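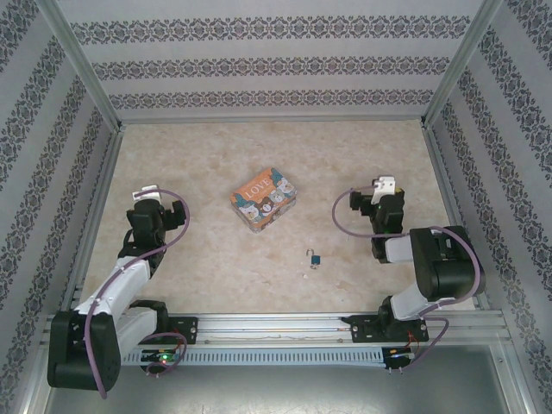 Court Observers Wanted – Darstead District

Search this site Search Go

Every court says its hearings are open to the public. We would like people to sit in them and check. Last October our observers logged 656 hearings, and the posted schedule was wrong often enough that we stopped trusting it.

The Stakevton Court Watch needs 11 observers for the spring term. You take notes on start times, delays and whether the judge gives reasons out loud. You don't need a law degree, and if you have one, please leave your opinions in the hall.
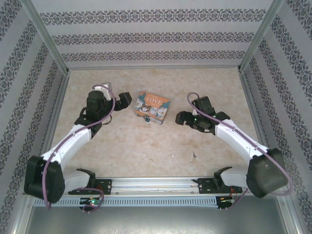

The box marked "LOVE," with an arm on either side.

We ask for two mornings a week over five months. We pay bus fare and lunch. We can't promise that anyone in power will read the report – the last one got a polite letter and little else.

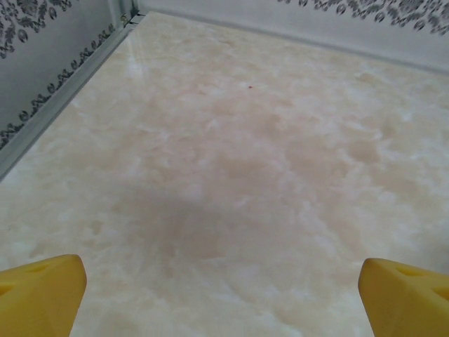
Page 2

Lawyers with open cases in the district can't apply, and neither can court staff. Send a short letter, no résumé, to Njål Lundgren at the Stakevton office by December 7, 2024. Tell us about a time you changed your mind.

We use cookies to improve your visit. Accept Decline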